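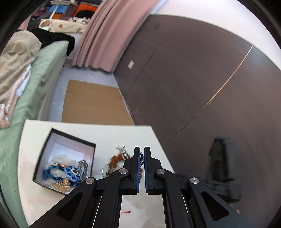

Eetu Jääskeläinen

Bead Listings: a text dataset of online shop claims
README, last changed 27 Jan 2021

What it is

A plain text collection of product pages for seed, wood and stone beads, gathered from small web shops. Each record holds the title, the seller's text, the asking price and one or more claim tags. The shops appear under made-up codes. The listing photos were not kept.

I started it in August, after reading one too many pages that promised better sleep from a bracelet. I wanted to know how often sellers say such things and how carefully they word them. I did not set out to test the beads, and nothing in these files can tell you whether a bead does anything.

Files

listings.csv holds one row per listing.
claims.csv holds one row per tagged claim, tied back to the listing by its id.
tags.txt explains the 8 claim tags.
Everything is UTF-8. Fields that contain commas are quoted, mostly. Two rows came in broken from the source and I left them that way, marked "bad" in the last column.

How the tags were made

2 people read each listing and tagged it without seeing the other's work. Where they disagreed, both tags stay in. I don't trust merged labels, and I trust a third person called in to settle things even less. The tag "genuine" means the seller used that word or a close match. It does not mean the item is genuine. Please read that line again before you train anything on it.

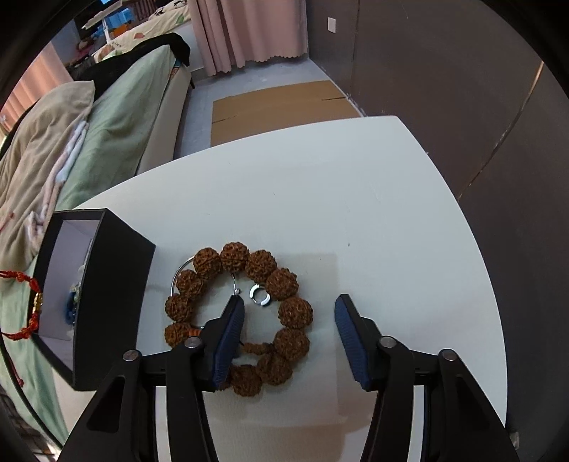 Known problems

Rudraksha listings are badly over-represented. Sellers of these seeds write long pages, and my search terms favored long pages.

Prices are asking prices. I have no idea what anyone paid.

The "origin" field is close to useless. Many sellers copy it from each other, spelling mistakes included, and I could not confirm a single entry. I keep it only so that people can study the copying.

Grustia, the script that removes duplicates, compares the first 100 characters of each listing. It misses a copy if the seller put a greeting on top. Visard, the older script, was worse and is gone.

What not to use it for

Do not build a fake bead detector from this. Somebody will try anyway. A seller who lies well and a seller who tells the truth write much the same page, and the text alone won't separate them. I would also be wary of any score that ranks shops by honesty.
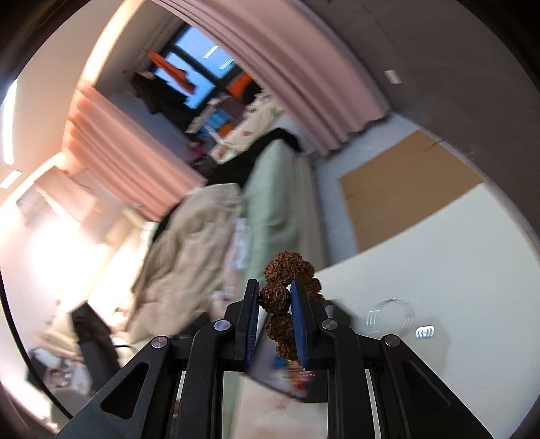
Chiamaka Adebisi objects that I am too hard on the origin field, and that even copied place names show which regions buyers will pay extra for. She may be right. I would want to see it done with prices somebody had checked.

Changes and contact

Send corrections as a patch to claims.csv, with the listing id and the exact words you think were tagged wrong. "This seems off" will be closed without a reply.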